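Open day at Ospina – two-arm packing cell, notes and questions

Started by kelvin_drift

Went to the Ospina open day on May 7, 2022, mostly for the bimanual demo. The talk was given by Fidelina Cusi, who runs the cell, and lasted 15 minutes with questions from the floor. Notes below while I still have them.

Task is packing a small toolbox with household and first-aid bits. Two arms on a common mounting plate, printed fingers, wrist cameras on both. Everything is run from the Damier control package. No suction anywhere. The tray lifts out of the box and is handled as a part in its own right, and I thought that was harder than any of the small items.

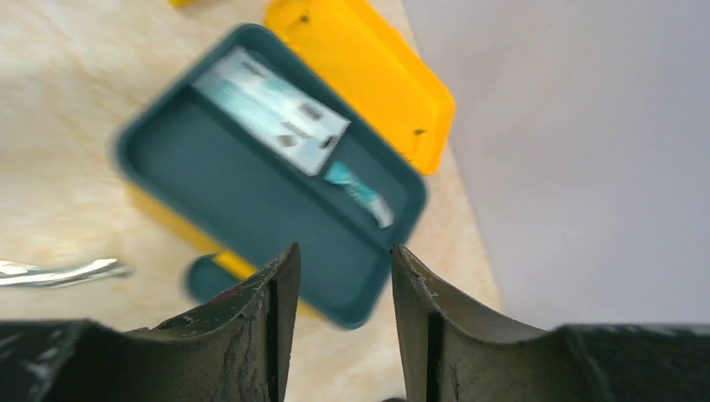
Wrist view, teal tray and the yellow parts.

Cycle time was not quoted. I asked and was told they do not track it yet at this stage. Grip force is limited in software, no force sensor at the wrist. If someone has the handout, please post the arm payload, I wrote it down wrong.

Druvier_tom

Was there in the afternoon slot. The handout says 2 kg per arm but does not say at what reach, so treat it with care.

I don't agree the tray is the hard part. It is rigid, it has a proper rim, and it is a different colour from most things it sits near. Flat packets on a hard table are worse. With fingers that thick you either get a nail under the edge or you push the thing about until it meets something.

kelvin_drift

Fair on the packets. My point about the tray was size against finger opening. You can only take it by the wall, so any error in angle shows up at the far end.

On layout: both arms sit along the front edge and reach inwards, so the toolbox at the back is shared space. I asked how they stop the arms meeting over it. The answer was a soft keep-out zone plus the operator's judgement when recording.
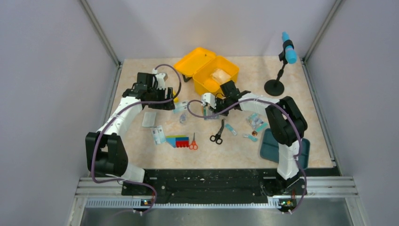

The cable routing also deserves a mention. It runs over the top of each arm with a fair amount of slack, down to a small board at the front. Easy to swap, but I would want a strain relief at the gripper end before running it for 200 cycles.

mabel.servo

Slack loops are fine at those speeds. We ran ours like that from April of last year and lost one connector, at the base end. Clipping it tight to the link is what kills the cable.

kelvin_drift

Depends on the bend radius at the elbow, but I take the point. What gauge?

mabel.servo

Would have to look. It was the Dasto ready-made lead, whatever they supply as standard.

Druvier_tom

Did anyone get a straight answer on finger wear? I asked what the fingers were printed in and got "we change it often". The surfaces are well scuffed and I could not see any pad on the contact faces.

oriel77

I had the same thought. Bare print on a glossy wrapper is asking for slip. A strip of silicone costs next to nothing.

kelvin_drift

Silicone drags on the table when you go in low for flat parts, and it peels. I would keep bare fingers for this mix and accept some slip. The soft items are a fair argument for bare tips too, as the narrow contact lets you take one strand or edge.
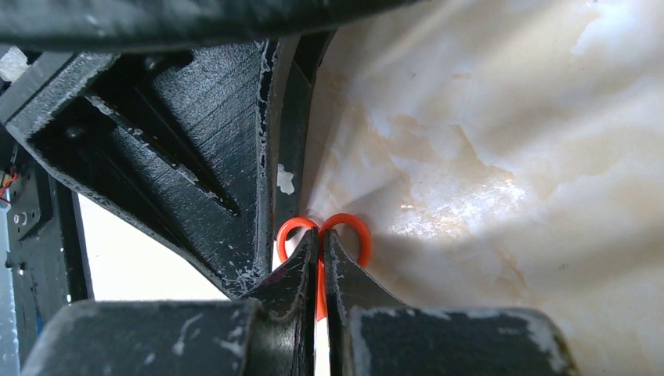

Red rubber ring held at the fingertips.

oriel77

A ring is a forgiving object though. It folds into whatever shape you squeeze it into and friction is on your side. I would not read anything across to blister packs.

mabel.servo

Agree with oriel on that. Releasing is the bit I would test with rubber. It clings to rough print, and then you are shaking the wrist to get rid of it.

kelvin_drift

I have 5 questions going to Ospina by email, cable gauge and finger material included. Will add the release question. Anything else, post it here before I send.

Druvier_tom

Ask for payload at full reach. And whether the keep-out zone is on when it runs without an operator.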